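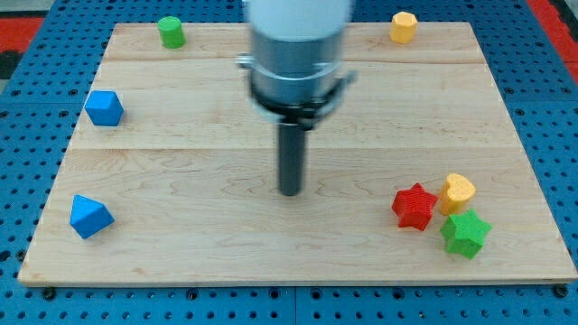

**Figure 1.** Maple board on perforated table.

# Cupping of Edge-Glued Maple Panels Under Changing Humidity

Donnie Lamont
Tivbridge Technical College, Wood Materials Project
July 2019

## 1. Background

Solid wood changes size when the humidity of the surrounding air changes. The movement along the grain is small enough to ignore in furniture work. Across the grain it is large enough to open joints, jam drawers and split tabletops that have been fixed too firmly to their frames. Movement is also greater along the growth rings (tangential) than at right angles to them (radial), and this difference is one of the usual causes of cupping in flat-sawn boards.

A second cause is uneven moisture exchange between the two faces. If one face is sealed and the other is bare, the bare face takes up and loses moisture faster. In rising humidity the bare face swells first and the panel bends away from it. In falling humidity the direction reverses. Woodworking manuals commonly advise finishing both faces of a panel for this reason, but the workshop handouts used in our course give no indication of how large the effect is for maple panels of the size we build.

This project measured cupping in edge-glued hard maple panels with different finish schedules, over one cycle of damp and dry storage.

## 2. Materials

The maple was bought from Plornwood as kiln-dried, surfaced stock and stored flat in the workshop before cutting. Staves were ripped to equal width, jointed, and glued with Aguiar interior wood glue. Where the end grain allowed, ring direction was alternated between neighboring staves. Panels were left in clamps overnight, scraped, and sanded on both faces.

The finished panel length was 700 mm. Offcuts from each panel were kept for oven-dry moisture content tests.

The finish was Briltelance clear oil-varnish, wiped on and left to cure between coats. Three schedules were used:

- **A:** no finish
- **B:** finish on the top face only
- **C:** finish on both faces and all edges

There were two panels in each group. The end grain in groups A and B was left bare. This was a compromise, discussed in Section 6.

## 3. Method

Measurements began in March. All panels were first held in the workshop storeroom until their weight stopped changing between readings. They were then moved to a closed cabinet containing trays of saturated salt solution, which kept the air damp, and after that to a second cabinet containing a drying agent. The complete cycle took seven weeks.

Panels stood on edge on narrow strips so that air could reach both faces. Their positions in the cabinet were rotated at every reading.

Cupping was measured with a straightedge laid across the panel width, perpendicular to the grain, and feeler gauges inserted at the point of greatest gap. Readings were taken near each end and at the center, and the center value was used for comparison. Positive values mean that the top face was concave.

Each panel was weighed at the same time. Weight gives only an average moisture content for the whole panel and says nothing about the gradient through the thickness, which is what drives cupping. A pin meter with insulated pins would have helped, but the one in the workshop store had a damaged probe.

## 4. Results

### 4.1 Damp stage

Group A gained weight fastest and stayed close to flat. The small gap that did appear followed the ring direction of individual staves, giving a slightly rippled surface without an overall bow.

Group B went concave on the finished face soon after entering the cabinet. The gap reached up to 3 mm and then fell back slowly as moisture worked its way through to the sealed side. It did not return to zero before the panels were moved.

Group C gained weight slowly and was still gaining when the stage ended. Any gap was too small for the thinnest gauge.

### 4.2 Dry stage

Group B reversed as expected, with the top face becoming convex. The peak was smaller than in the damp stage. One Group A panel developed a short check at an end, next to a glue line. The glue line itself held, and the failure was in the wood.

Group C lost weight slowly and remained flat within the limits of the method.

## 5. Discussion

The results agree with the explanation in Section 1. Sealing one face was worse than sealing neither, at least for short-term flatness. The Group B panels also showed that the distortion is partly temporary: the gap was greatest early in the stage and became smaller as the moisture gradient evened out. A panel measured only at the end of a season could therefore look acceptable even if it had been well out of flat some weeks before.

Group C did not stop moving. The finish slowed moisture exchange, and a longer damp stage would probably have brought the weight closer to that of Group A. What matters for cupping is that both faces changed at a similar rate.

Alternating the ring direction appeared to limit overall bow in Group A, but there was no control group with matching ring direction, so no firm claim can be made.

## 6. Sources of Error

- The salt trays were topped up by hand, and the cabinet door was open during readings. Humidity dropped each time and took a while to recover.
- Bare end grain in groups A and B let moisture in much faster than the faces did. Readings near the ends were less consistent than those at the center.
- Feeler gauge readings depend on hand pressure. Repeat readings by a second student differed slightly – more so on the rippled Group A surfaces.
- The sample was small, and all the stock came from one delivery.

## 7. Further Work

The test should be repeated with sealed end grain in every group and a larger number of panels. It would also be useful to add a schedule with wax on the underside, as this is common on shop-made tabletops, and to compare maple with a species that moves less. The weight and gap readings are in Appendix A, and the oven-dry results for the offcuts are in Appendix B.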